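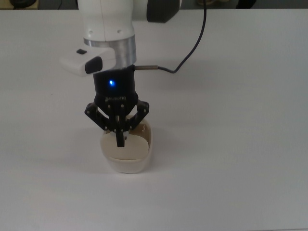
凌晨的酸面团：与一位面包师的谈话

面包房在Plistville老城西边的一条坡路上，门面很窄，招牌还是上一任店主留下的，漆掉了一半。我到的时候是下午三点，当天的面包已经卖完，店主正在后间给木桶刷水。她说可以边干活边聊，我就找了个面粉袋坐下。

她在这里做黑麦面包，品种很少，平时只有两种，一种纯黑麦，一种掺小麦粉。五月以后天热，会多做一种放葛缕子的，秋天停掉。有客人问过为什么不做可颂，她回答说隔壁街有人做，做得也好，去那边买就行。

她入行晚。之前在Prindel的一家印刷厂做排版，厂子搬走以后领了一笔补偿金，先在家待了一个冬天。“那时候在家烤面包，烤得很难吃，像砖。我母亲还是每片都吃了。后来我去Kostell磨坊买面粉，磨坊的人看我买得多，问我拿去做什么，我说做砖。他们就给了我一小罐酸种。”

那罐酸种她现在还在用。每天晚上喂一次，喂的时候加黑麦粉和温水，水温靠手试。我问她有没有用温度计，她说有，挂在墙上，冬天看得多，夏天不太看。“冬天后间冷，手也是冷的，试不准。手冷的时候摸什么都觉得热，水加进去其实偏凉，第二天面团就慢，整个时间往后推。头两年吃过好几次亏，早上客人在门口站着，面包还在炉子里。”

说到作息，她报得很细。晚上九点喂种，然后睡觉，凌晨两点起来和面，四点多入模，六点前进炉。第一炉出来要先晾，不能马上切。黑麦面包趁热切会粘刀，切面也是糊的，纯黑麦的最好放到第二天再吃。老客人都知道，新客人常常拿到手就掰开，回头说没烤熟。她为此在柜台上放了一张手写的纸条，写着“明天再切”，用处不大。

烤炉是Bachmann牌的，和店面一起接手，比她在这行的年头长得多。炉子左后角火大，右前角火小，她烤到一半要把模子换位置。维修的人建议过换一台新的，她去看了价钱，又回来继续换模子。“新炉子当然均匀，我不是不想要。那台炉子要从正门进，正门的宽度不够，得拆门框，门框又是老房子的一部分，要申请。我申请过一次，表格填完交上去，退回来说缺一张图纸。图纸在哪里，我不知道，上一任店主也不知道。”

我问起面粉。她从架子上拿下两只碗，各舀了一勺给我看，一碗颜色浅些，一碗发灰，都是Kostell磨坊的，差了一季。她说去年的麦子收割前下了很久的雨，磨出来的粉酶活性高，面团容易塌，同样的水量做出来是稀的。磨坊每批会附一张单子，上面有降落数值，她先看这个数字，再决定加多少酸种、减多少水。单子她都留着，用夹子夹在一起，挂在和面机旁边，沾了不少面粉。

“学做面包的时候，书上给的都是固定配方，多少克水，多少克盐。盐可以固定，水不行。我后来跟来帮忙的学徒讲，你先按配方做，做完把手上的感觉记下来，黏不黏，重不重，下一批再改。有的人喜欢这样学，有的人很着急，他要一个数。”

学徒来过几个，时间都不长。有一位学了半年，回Prindel开了自己的店，现在偶尔打电话来问事情，多半是酸种的问题。另一位做了几个星期就走了，说受不了半夜起床。她觉得这很正常，她自己也受不了，只是做久了，到了点就会醒，休息日也醒，醒了就在厨房坐着，听广播里的天气预报。

店里的收入她不愿多谈，只说能付房租，也能付面粉钱。上一年全年卖出3000多条，黑麦面包条子大，一条够一家人吃几天，所以数量看着不多。附近的一家养老院每周固定来拿货，要求切好，切薄，她专门为此买了一台二手切片机。养老院的订单利润低，但是稳定，下雨下雪都有。“下雪天门口一个人也没有，那一批面包总归是有人吃的。”

也有人劝她开网店，把面包寄到外地。她试过一段时间。黑麦面包耐放，寄几天问题不大，麻烦在包装上。用纸包，边角会干；用塑料袋，皮会变软，夏天还可能发霉。她把几种包法都试了，寄给住在外地的表姐，让表姐拆开以后打电话来说情况。最后定下来是先用蜡纸包一层，外面再套纸盒，成本加上邮费，差不多赶上面包本身的价钱，买的人就少了。现在只有过节前接一些邮寄的单子，写在一本学生用的横格本上。

聊到后来她开始称第二天的麦粒。纯黑麦的那种里面要加碎麦粒，得提前一晚用热水泡上，水面要没过麦粒，盖布。有时她也把前一天剩下的面包切碎，烤干，和麦粒一起泡进去。这是磨坊的人教她的做法，旧面包吸水多，成品更润，颜色也深一点。我问加多少合适，她说她自己加得保守，加多了味道发苦，尤其是皮烤得重的那些。

我问她以后有什么打算。她想了一会儿，说想把后间的窗户换掉，关不严，冬天漏风，酸种只好用毛巾裹着放在炉子旁边的凳子上。再就是想学着做一种用铁盒焖烤的面包，要低温烤一整夜，颜色近乎黑色，她年轻时在一次旅行中吃过。炉子白天要散热，夜里要给早上的面包用，时间排不开，她打算等店里放夏假的时候试一炉。

走的时候她给我包了半条掺小麦的，是留着自己吃的那条。她提醒我回去不要放冰箱，切面朝下扣在木板上，上面盖块布就行。

面包房每天早上七点开门，卖完关门，八月休息。纯黑麦的需要提前一天打电话预订。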